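Stendholm Home & Garden Board > Basement and Laundry > Getting scuff marks out of a gray utility bin

mkokk_4
17 April 2018
We bought a house in Stendholm and the old owners left a big gray bin in the basement. I want to use it for mixing potting soil so I don't have to do it on the driveway. The inside is marked up pretty badly. I tried dish soap and a nylon brush and got maybe half of it. Is there something stronger that won't leave anything behind that would hurt tomatoes?
Marina Kokkinos

pinerow
Baking soda paste. Leave it on overnight with a damp towel over it, then scrub. I would skip bleach for anything that's going to hold soil.

Deligiannis_Hardware
Oxalic acid cleanser takes off rust and most metal marks. We sell it in the store on Ukosgate, 5 dollars a can. Wear gloves and rinse until the water runs clear, then rinse again.

pinerow
Seems like overkill for a dirt bin. You're going to put dirt in it.

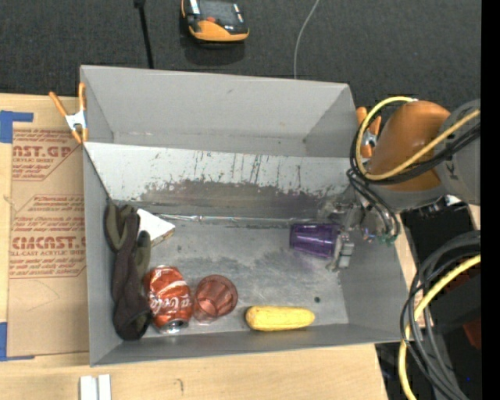
tubwright
I mix for 134 pots every spring and I'm with pinerow on this one. Marks don't matter for soil. What matters is whether the bin was used for oil or paint, and if you don't know, I would line it. The stains I'd leave alone are the kind on the sloped panel in mine, that wide dark band along the bottom half with the thin scratches over it. I went at mine with steel wool the first year and all I got was more scratches. Same with the cloudy patches on the floor of it. My glove lives in there now, over by the left wall.

Deligiannis_Hardware
Steel wool is the wrong tool for that. Cleanser and a white pad. I disagree about leaving stains, you can't tell what they are until you get them off.

tubwright
You can smell oil. Fill it with hot water and look for a sheen.

mkokk_4
I did the hot water and there's no sheen and no smell. What do you line it with?

tubwright
Heavy pond liner. I got a remnant from Clidska, enough for two bins. Don't staple it, just fold it over the rim and clamp it.

pinerow
Or a 300 gallon stock tank and forget the bin.

mkokk_4
No room for that. I'll try the paste first and then line it. Planting isn't until May anyway.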